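Eklund Moves Bin Sorting to Robot Arm at Haltcombe Plant

July 2020

Eklund has begun using a robot arm to pick and sort blocks at its Haltcombe plant, the company announced in a statement to employees and local suppliers. The work was previously done by hand on both day shifts.

Under the new arrangement, mixed blocks arrive at the station in metal bins and are lifted out one at a time. The arm handles up to 500 blocks per shift. Employees formerly assigned to the sorting bench now prepare the bins, check finished trays and respond when the arm stops on a piece it cannot grip. 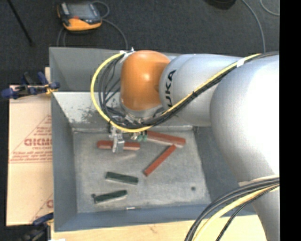
A KUKA arm with its gripper at a red block in a bin of red and green blocks.

The company said no positions have been eliminated. Of the 40 employees in the department, those whose duties changed have completed 20 hours of paid training, which began in April at the Westham site. The course covered safe entry to the work area, use of the handheld controller and basic fault clearing. Pay grades for the revised positions are under review with employee representatives.

Repetitive lifting had been the most frequent complaint in the department's safety reports. Eklund will compare reports from before and after the change and share the results with staff.

Hand sorting continues for small orders and for blocks that fall outside the standard sizes. A decision on a second station, at the Wurthorpe warehouse, is expected after the Haltcombe trial has run for 100 working days.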